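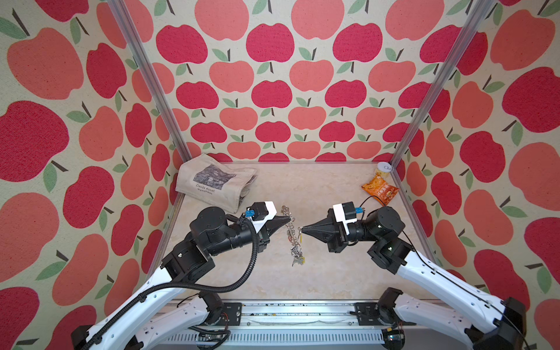

1. Rewrote the handover planner for the two-arm cell over the past fortnight. Short thread on what changed in the code, mostly so I can find it again.

2. The task is passing a bunch of keys from one gripper to the other. A rigid part is easy enough: you know where the grasp is, you know the shape, you plan the second grasp. A chain hangs wherever it likes and keeps swinging after the arm has stopped.

3. The old planner (Perron, if you've seen the repo) treated the thing in the gripper as a box fixed to the fingertips. Fine for blocks. With keys the box was either too small, and the receiving arm clipped the chain, or so large that no plan came back at all.

4. New version keeps two volumes. One is tight and follows the part of the chain next to the holding fingers. The other is a tapered shape below it, covering wherever the keys might be while they swing. The receiving arm may enter the first one on the final approach only, and never the second.

5. The second volume shrinks with time. Once the holding arm reports zero velocity, a timer runs and the swing estimate decays. I used a plain damped pendulum with one length and one damping value. Cosmin Moldovan wanted a learned model here. We may still do that -- the pendulum was an afternoon's work and it's easy to debug.

6. The final approach is now a straight line in the gripper frame, at a fixed low speed. No replanning inside that segment. Replanning there gave us small sideways corrections, and with pointed fingertips a small sideways correction pushes the chain away before the fingers can close.

7. Perception next. Each wrist camera runs the same tracker, and the fixed camera supplies a rough pose to start it off. Extrinsics between all of them come from one calibration file, loaded once at start-up. Changing the file while the nodes are up does nothing, which has caught me twice.

8. The walls of the cell are papered with apples, red and coral, over and over. Feature matching between views hates that. One apple looks very much like the next, so the matcher would lock on one repeat along and report a confident pose that was completely wrong. 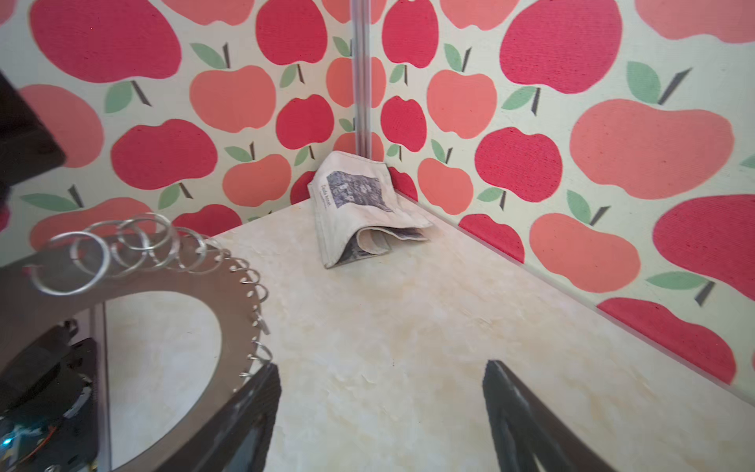 9. Fix for that was geometric. We know the floor plane and the wall planes, so any feature whose ray lands on a wall is thrown out before matching. What's left is the floor, which is pale and marbled and gives very little, plus whatever is lying on it.

10. The gripper fingers are in the wrist view as well, and they move when they open and close. They get a mask rendered from the joint state, grown by a few pixels. The first mask lagged the image by 58 ms. At low speed you don't notice. At full speed the finger edges leak out and the tracker latches onto them.

11. So: timestamps. Everything is now stamped at the driver and the mask is drawn for the time of the image. If the joint state for that time isn't in the buffer yet, the frame waits for it. I'd rather lose a frame than use a wrong one.

12. Test set for the tracker is 2,422 wrist frames labelled by hand, thanks to Ghislain Melnyk, who did nearly all of them. Old matcher picked the wrong repeat in 276. With the wall filter on, none of those come back wrong, although a fair number come back as "no pose". The planner can handle "no pose". It stops and asks again.

13. Thin chain is still poor. Segmentation handles the keys at the bottom reasonably well and then loses the links further up, where they get narrow and pick up reflections. At the moment I fit a line from the fingertips to the centre of the key cluster and call that the chain. Crude, and wrong while it's swinging.

14. Tooling: the replay viewer (Sorkier) can now step both arms and all the cameras together from one log. Left and right arrow keys for a single tick, shift for ten. It also draws both hanging volumes. I should have written that part first -- two of the planner bugs were obvious the moment I could see them. 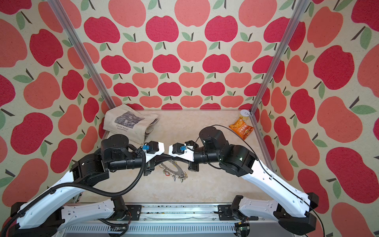

**Isholm, January 23, 2022**

15. Picking this up again on a Sunday with the logs open. Today's job is the state machine for when the keys are on the table and both grippers are close together. The planner used to assume one arm was always holding something. If neither was, it sat in HANDOVER until the timeout.

16. There's a separate state for it now, NONE_HELD. On entry both arms back off along the line they came in on, the left one first. Then the fixed camera looks for the chain on the tabletop, and the nearer arm gets the pick. Equal distance goes to the right arm, purely to stop them swapping the job back and forth.

17. Backing off needed its own collision check. Fingertip to fingertip is tight, and the wires by the wrists aren't in the robot model. I've added a fat capsule around each wrist to stand in for them. It costs a bit of reach near the middle, and I'll take that for now.

18. Picking a chain off a flat surface is a different problem from receiving one in the air. Grasp candidates are scored on how much bare tabletop there is on both sides of the metal. An arc in the chain scores well. The heap where the keys gather scores badly, and it should: close on that and you get one key and a lot of hope.

19. All in, the planner came down to around 2,000 lines, most of the saving being special cases for the old box. Config keys have changed names, so anyone at Rurnau pulling main should read the migration note before starting the arms.

20. Still open: the chain fit from post 13, a proper cable model, and a unit test for equal distance that doesn't depend on float rounding. Branch is `none-held`. Comments on the pull request please, I don't check replies here very often.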